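Re: Open day, two-arm bench

Shamim Mohmand wrote:
> Is the October visit to Fletholm still on? And what will the
> arms be doing this time?

Still on, Shamim. Doors at 4, room for 6 of us. Running order as I have it:

1. Toolbox, closed. Both arms at the table, one gripper at the latch on the end of the case.
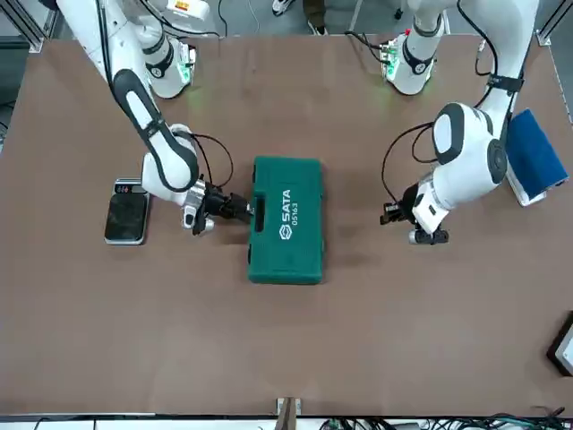

2. Toolbox, open. Hammer, screwdrivers and pliers in their slots, seen from the wrist camera.

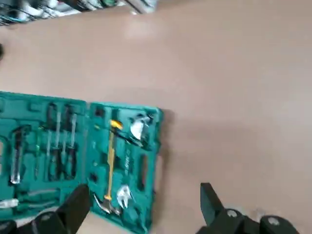
Questions after that, then tea – the Wihongi people are bringing cake. Let me know if you need a lift.

Kane Henare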